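Forum Internationale Politik › Menschenrechte und Justiz
Thema: Moratorium in Zutine — Bewertung des Gesetzentwurfs

Rechtsreferat_Nord schrieb:
Das Parlament von Zutine berät seit März über ein Moratorium für die Vollstreckung von Todesurteilen. Der Entwurf umfasst 12 Artikel und sieht eine Aussetzung von 4 Jahren vor. Bereits verhängte Urteile blieben formal bestehen. Ich bitte um Einschätzungen, insbesondere zu Artikel 9 (Militärgerichte).

Plelgate_Beobachter schrieb:
Artikel 9 nimmt die Militärgerichtsbarkeit ausdrücklich aus. Nach Angaben der Anwaltskammer in Plelgate wurden dort zuletzt mehr als 300 Zivilpersonen angeklagt. Ein Moratorium, das diese Verfahren nicht erfasst, halte ich für weitgehend wirkungslos.

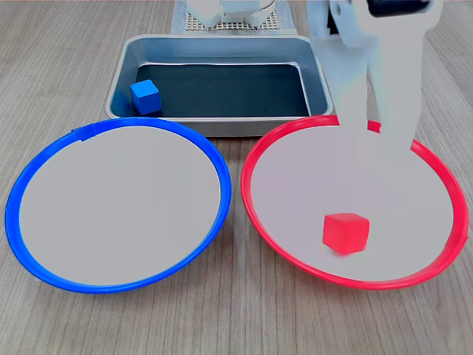

Hinzu kommt, dass die Regierung die Aussetzung per Dekret vorzeitig beenden kann. Eine Beteiligung des Parlaments ist nicht vorgesehen.

tristuvstead81 schrieb:
Dieser Bewertung kann ich mich nicht anschließen. Auch in Tristuvstead stand am Anfang eine befristete Regelung mit Ausnahmen, die vollständige Abschaffung folgte später. Wer den Entwurf ablehnt, riskiert den Fortbestand der geltenden Rechtslage.

Plelgate_Beobachter schrieb:
Der Vergleich trägt nur bedingt. In Tristuvstead unterlagen die Militärgerichte der Kontrolle des Obersten Gerichts. In Zutine besteht kein solcher Rechtsweg.

Rechtsreferat_Nord schrieb:
Vielen Dank für die Hinweise. Liegt jemandem die Drucksache 1063 mit der Begründung zu Artikel 9 im Wortlaut vor? Im öffentlichen Archiv finde ich lediglich die Kurzfassung.

tristuvstead81 schrieb:
Die Langfassung ist bisher nur in der Landessprache erschienen. Ich kann den betreffenden Abschnitt bis Ende des Monats übersetzen und hier einstellen.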